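Print this post | E-mail to a friend

Clearing up the back bedroom

April 2018

My friend Miyuki Oda stayed over after the long drive from Erkbridge, and between us we managed to eat our way through most of the snack aisle while catching up on the last two years (her new job, my knees, everybody's weddings). Worth every crumb! But I do have to live with the bedroom afterward, and I've learned that if I start with the bed I get comfortable and never reach the floor.

So these days the floor comes first. I bring the wastebasket right out into the middle of the carpet, put a fresh bag in it with plenty folded over the rim, and pick up whatever is closest. 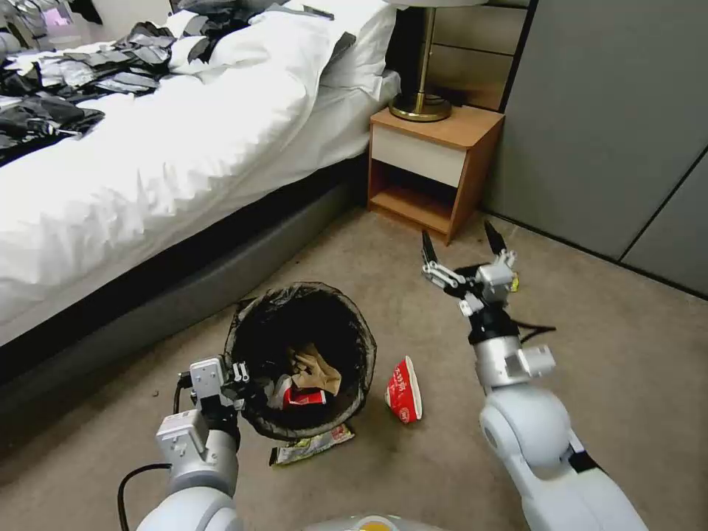
Wrapper and paper cup still to go, and then that heap of dark clothes on the duvet.

The clothes get sorted next, and then I shake out the duvet and plump the pillows, and by that time I'm usually ready for coffee. The nightstand only needs a quick wipe around the lamp. I've been thinking of putting a few paperbacks on its open shelf before Jolene comes in June, so if you have a favorite, do tell me!

Filed under: Around the House, Tidying, Guests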